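1/31/22
Osagie Road shut both ways at the Trislow turn, lorry vs van. Police there now, avoid 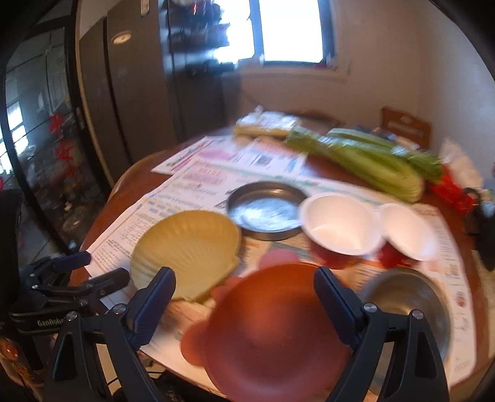 Bowl and shell dish, on the table

Buses 119 and 185 going round by Clititz Lane. Was told 3 cars caught up in it too, police only saying two vehicles so far. No word on injuires

Tailbacks to the Odari depot. Side roads no better

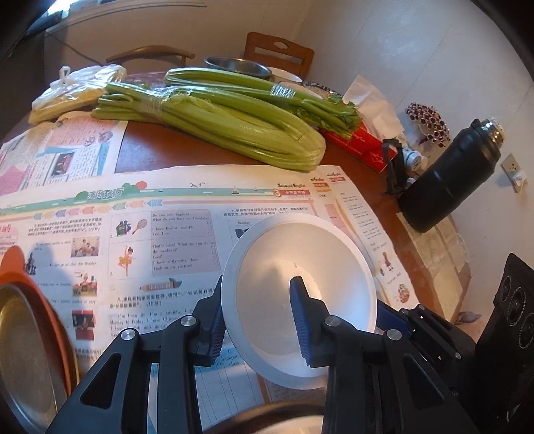

Osagie Watch: northbound lane just reopened, southbound still coned off at the lights

ok ta. Will post when teh rest opens, dont go down Clititz Lane if you can help it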